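**FOR RELEASE IN AUGUST**

# Fliramitz workshop publishes build files for Seltari hand-held gripper

Fliramitz, a member-run shared workshop, has published the complete build files for Seltari, a two-finger gripper operated by hand and used to record manipulation tasks for robot training. The release covers printed parts, wiring, firmware, calibration scripts and a written assembly guide. All files are free to download and may be modified and redistributed under the same terms.

Seltari was designed to be built on equipment found in a typical shared workshop: one filament printer, a soldering station, a drill press and basic hand tools. No machined parts are required. The earlier revision used a milled finger carrier, which limited it to members with access to the mill. The carrier is now printed in two halves and joined with heat-set inserts.

## Design

The gripper is driven by the operator's hand through a trigger and a parallel linkage. There is no motor in the hand-held version. Finger opening is read by a magnetic encoder on the linkage shaft, and a wide-angle fisheye camera mounted behind the fingers records the work area. Encoder readings and video share one clock and are written to the same log.

The same finger assembly fits a motorized base, so that a robot arm can use the geometry with which the recordings were made. Drawings for the motorized base are included in the release. Its control board is still being revised and will follow separately.

Changes from the previous revision:

- The finger tips are separate parts and can be replaced without opening the linkage.
- The camera bracket has a locating pin. Removing and refitting the camera no longer requires a full recalibration.
- The cable leaves the housing through a strain relief clamp. Most failures on the old units occurred at this point.
- Trigger return force is set by an external screw.

## Tabletop trials

Recording sessions are run on ordinary tables with ordinary packaged goods. Thin paper cartons, soft film packs and open boxes are used often, as they respond differently to grip force and give different cues to the camera. A slender carton will buckle if the fingers close too far. A wipes package deforms under light contact and returns slowly.

The log for the current revision contains 2174 recorded grasps. Operators close the fingers on an item, lift it, move it and set it down, and the segment is cut automatically from the encoder trace. Segments with dropped video or missing encoder samples are rejected before they reach the log.

The view from the camera on the gripper, with a narrow paper box held upright between the yellow-tipped fingers and a second hand-held gripper at upper left: 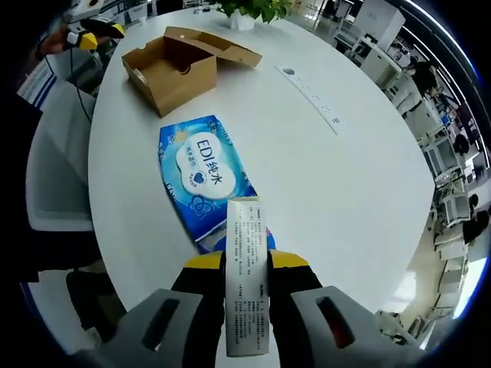
## Assembly and calibration

The guide is written for a builder who has used a printer and a soldering iron before. It gives print orientation for each part, a wiring diagram, and torque values for the linkage screws. Overtightening the two screws at the linkage pivot is the most common assembly error and shows up as a flat spot in the encoder trace near full closure.

Calibration has two stages. The first fits the lens model from a printed target. The second maps encoder counts to finger opening using a set of printed gauge blocks, which are included in the part files. Both scripts run from the command line and write a plain text file that travels with each recording. A unit whose calibration file is missing will record normally, but its logs will not load in the conversion tool.

Builders should note the following limits. The housing is not sealed and should be kept away from liquids. The finger opening is sized for light household items, and the linkage is rated for objects up to 500 grams. The firmware does not support wireless transfer.

## Parts kits

Festico will supply a parts kit for builders who prefer not to source the electronics and hardware individually. The kit contains the encoder board, magnet, camera module, cable, inserts, screws and springs. Printed parts are not included. Builders with their own stock can work from the bill of materials, which lists acceptable substitutes for every item except the encoder magnet.

## Log format and conversion tool

Recordings are stored in the Abeysekara format, an open container developed at Fliramitz for earlier automation projects in the workshop. The conversion tool reads an Abeysekara log and exports video frames, finger opening and timestamps as separate files. The format specification has been frozen for this release. Logs made with the previous revision remain readable, although they lack the calibration block and must be converted with the legacy option.

## Availability

The Seltari build files, assembly guide and conversion tool are available now from the Fliramitz project page. Parts kits can be ordered from Festico. Corrections to the guide and reports of substitute parts can be submitted through the project's issue tracker. Workshop members may book the Seltari bench through the usual equipment calendar.

**About Fliramitz**

Fliramitz is a shared workshop for electronics, printing and small-scale automation. Its members publish designs, firmware and documentation for machines built on site.

**Press contact:** Fliramitz press desk, through the contact form on the project page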